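Two halls at Paltach, quick notes from the phone show

Typing this up fast as the bus back leaves before long and the battery on my laptop is going. Got to the hall at Paltach later than planned. Queue for badges, then a second queue for coats, then another to get the phone scanned so you could use the show app. The app didn't work in the first hall anyway. No signal. At a phone show.

Started with Grernemov as everyone did. Big stand, loud, far too much purple light. Their new handset is the thin one, and it is thin. Picked it up off the cable and nearly threw it over my shoulder, it weighs so little. Screen bright, buttons a bit mushy, power key too close to the volume. Took a screenshot by mistake every time I tried to turn it down. They have the fingerprint reader on the side again, good. Headphone socket gone, not good. Asked about the battery and got a leaflet.

The camera I liked more than I expected to. Night mode is quick now. Last year's one made you stand there like a statue. Skin a bit orange under the stand lights but everyone was a bit orange under the stand lights so who knows.

Zelterach next door, much calmer. Chairs! Their folding phone was out on a long counter and you could open and shut it as much as you liked. Crease is still there, you feel it with your thumb more than you see it. Hinge nice and stiff. The outer screen is finaly wide enough to type on, which was my main moan with the old model. Price card said 2 colours at launch and more in June. No word on whether June means in shops or on a slide.

They also had a charger doing 125 watts. The thing is the size of a sandwich and gets warm enough to notice through a coat pocket (they let you hold one). Useful if you forget to charge overnight. Not sure I'd leave it plugged in behind a sofa.

Lunch was a cheese roll, dry, eaten standing up by the lifts.
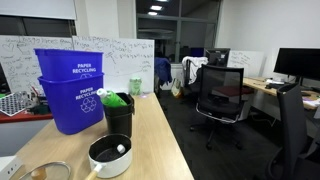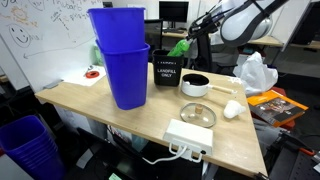 Paltach, 29 Dec 2025

Second hall after lunch. Smaller stands, cheaper phones, better chats. Uchida were in the far corner and worth the walk. Small phone, properly small, fits in one hand with the thumb reaching the top corner. Plastic back that comes off. Battery you can swap without a heat gun, they had a spare lying next to it and I did the swap myself, slid out and clicked back in with no fuss. Reboot took a while. Seven years of updates promised, which is a long time for a firm that size, and I'd want to see the first 2 before believing the rest.

Speed is where it falls down. Scrolling fine, maps fine, the racing game they had loaded was dropping frames on the menu. On the menu. If you play games on your phone look elsewhere. If you message people and take the odd photo of a dog, it'll do. Speaker is on the bottom edge and my hand covered it every single time.

Also seen in passing: a case with a kickstand that wouldn't stay up, a keyboard that clips on underneath (want one, don't need one), and a whole row of screen protectors being hit with hammers. Loud. The watches were all busy so I skipped them, maybe next time.

Talks were a washout. The one on repair was full and they shut the doors early. Caught the end of one about cheaper camera sensors from the corridor, couldn't hear the questions, slides too small to read from that far back.

If you're going tomorrow: bring water, the café queue is silly. Do the second hall first while it's quiet. Cloakroom is free but slow, some 7 people ahead of me and it took half an age. Charging lockers are by the side entrance and not on the map.

Phone I'd buy out of the lot, the Uchida, with reservations about that speaker. Phone I keep thinking about, the Zelterach. Will put the camera comparision shots up once I've got proper wifi.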